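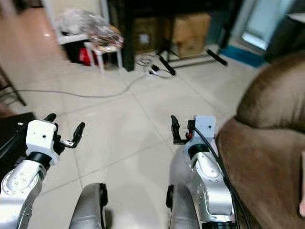

New hours for blood tests at our Flindon clinic

From Tue 14 June, the blood test room at Flindon will open one hour earlier, at 7 in the morning. Many patients have asked us for this, mostly those who must come without breakfast and then go to work. The closing hour stays the same. The room at Gouveia Street keeps its old schedule for now, but we will look at it again after the summer.

You still need an order from your doctor before you come. If the order was written by one of our own doctors, it is already in our system and you only have to bring your insurance card and an ID with your name on it. If it comes from an outside office, please bring the paper, or ask them to fax it to us at least one day before. Last month we had to send home several people whose order did not arrive, and we are sorry for this, but without the order the laboratory does not accept the sample.

About fasting. Not every test needs it. For a fasting glucose test, please do not eat for at least eight hours. For cholesterol it depends on what your doctor wants to see, so look at the order or call us. Plain water is allowed and even welcome, because the vein is easier to find when you drank enough. Coffee is not allowed before a fasting test, also not black coffee. Take your usual medicines unless your doctor told you something else -- and if you use insulin, please speak with us before the day of the test, so we can give you one of the first appointments.

Ruwan Biswas, our lead nurse at Flindon, asks parents to book children in the first part of the week if possible. On these mornings there are 4 nurses in the building and the little ones do not have to wait long. A numbing cream can be used, but it must be put on the skin well before the visit. The front desk can give you a tube with instructions.

Results of most common tests are ready in two working days and you will find them in the Pasance patient portal. We will call you only if your doctor wants to discuss something with you soon. If you do not use the portal, tell the front desk and we will mail the results to you on paper, which takes around 4 days more. To open a portal account you need the code printed at the bottom of your last visit summary. If you lost it, we can print a new one, but not by phone.

Parking: the lot behind the clinic is closed for repair during June. Please use the Grorkley garage across the street and bring your ticket to the desk, we will stamp it for the first hour. Patients who cannot walk far can still be dropped off at the side door -- ring the bell and someone will come with a wheelchair.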